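Robot Learning Lab: Handout 3
Gathering demonstrations
Instructor: Kaan Uçar
Lab sessions: Eun-ji Ahn, Seung-woo Kong

Read before your first session. Some of you will read it during your first session, holding it in one hand. Please don't, you need both.

1. What a demonstration is for

In the last handout we treated the policy as a function from observations to actions and then fitted it to data that arrived, as data does in lectures, from nowhere. This week you are nowhere. Every row in the training file begins with one of you steering an arm through a small household chore, and the policy will learn whatever you did, including the part where you stopped to scratch your nose.

Recall that behavior cloning has no opinion about your goals. It sees an observation, it sees the action you took, and it assumes you had a reason. If you hesitate over the tray in every episode, hesitating over the tray is now part of the task. Last year's group trained a very faithful model of A-yeong Seok changing her mind.

2. The episode

An episode starts when the operator presses record with the arm at the home pose and ends when the object has been released and the arm is back home. Each team owes 300 episodes by the end of the July block. That sounds like a lot until you've done 10, after which it sounds like a great deal more.

Before each episode, the person at the table resets the objects and steps back. "Resets" means moves them to a fresh starting position. It does not mean puts them where they were last time because that went well. Put a bowl in the same spot all afternoon and you will get a policy that reaches for that spot whether or not a bowl has come to the meeting.

Vary the following, and write down that you did:

Object position and rotation
Which way up the object starts
Position of the tray, within reach of the arm
Operator (swap every half hour, before you get creative)

Leave the camera alone. If you bump it, say so in the log. We will be sad for a minute and recalibrate. If you bump it and don't say so, we will be sad for a week and won't know why.

3. Grasping bowls and other thin things

Cups and blocks forgive you. A plastic bowl doesn't. Most teams begin by trying to take it by its full width, discover how far the fingers open, and move on to pinching the wall. Pick an approach in your team and stay with it. If half of your episodes grasp the near side and half grasp the far side, a simple regression policy may average the two and close neatly on the air in between. (We come back to this in Handout 4, under multimodal actions. For now, just agree with each other.)
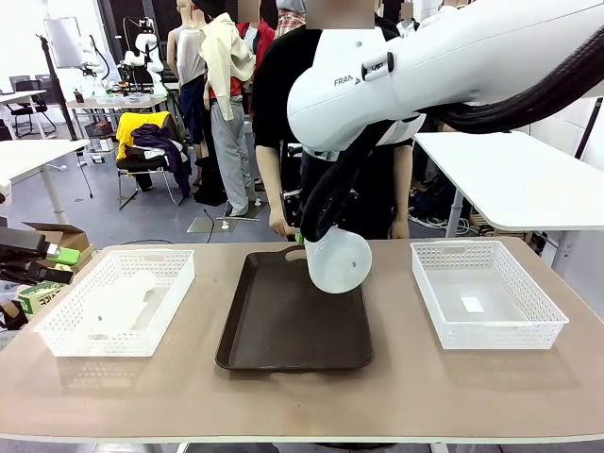

Fig. 1. Bowl held on its side over the tray, with a basket to either side.

A tilted grasp counts as a good grasp. What matters for the label is where the bowl ends up, and whether you let go of it on purpose. Bring it low before opening the fingers. Dropping from a height looks fine to you and adds a bounce that the policy can neither see coming nor control.

Note also that translucent plastic is hard on depth cameras. Expect holes in the depth channel wherever the bowl is. Do not fix this by choosing a friendlier bowl.

4. Failures

Keep them. Tag them "fail" and carry on. Do not delete an episode because it was embarrassing; we have all seen worse, and some of it was mine.

There is one sort of failure we want more of. When a grasp slips and you recover, that recovery is worth having, since a policy trained only on flawless runs has no idea what to do one inch away from flawless. Tag it "recovered" and add a line about what slipped. Ah-rin Yook's recovered episodes were more than 70 by the end of her block, and her team's policy was the only one that could pick something up twice.

Do not slip deliberately. Staged mistakes look staged, even to a network.

5. The log

One line per episode: number, operator, object, start position, tag, remark. "Weird" is not a remark. "Weird, gripper closed late" is a remark. Fill the line in before the next episode starts, as your memory of it will be gone two episodes later.

Files go in your team's folder on the Junano drive. Check that they open. A folder of empty recordings is turned in every year, always with an excellent log.

6. To hand in

a. Your episodes and the log.
b. A plot of starting positions for all objects. If it looks like a single dot, return to Section 2.
c. One page on which condition you think your policy will fail in, written before you train it. Guesses made afterward get no credit, however accurate.

Emergency stop procedure is on the sheet from Handout 1. Bring it with you.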